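Munholm Street Apartment – The Rooms After Painting

We repainted the apartment over the summer and finished in September. Meriem Ouali picked the colors and Ashraf Tahiri did most of the rolling. The place is 848 square feet, and every room got at least two coats. Notes on each room are below, in the order we painted them.

Bedroom
Ivard flat in a warm white. The old color was a pale yellow, and it needed a coat of primer before it stopped showing through. The closet doors were done separately and rehung last.

Main room
The navy wall was the one we argued over. Meriem wanted it deep enough to look nearly black at night, and the first sample was too purple. The second, a Nevora matte, was right. It took three coats, with a light sanding at 220 grit between the second and third.
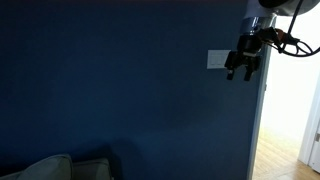 Matte paint this dark shows every scuff, so we kept a labeled jar for touch-ups. We left the light switch white. A dark plate was 11 dollars and we had one in the cart, but a white switch is easier to find in the evening.

The color also changes a lot over the day. With the doorway open it reads as a soft blue, and by 8 p.m. it is much heavier. Anyone choosing a navy should tape up a big sample and leave it for a few days – the small cards are no help.

Hallway
Same warm white as the bedroom, but in eggshell so it can be wiped down. Ashraf patched 40 nail holes left from a former picture wall and spot-primed them all. Two still show if you stand close.

Kitchen
Walls in Fahmy satin, a light gray-green. The cabinets were left alone this time. We had to cut in behind the stove with a 60-cent foam brush taped to a ruler, and it came out fine.

Bathroom
Not done yet. The ceiling needs a repair first, and the leftover gray-green from the kitchen should be enough for the walls.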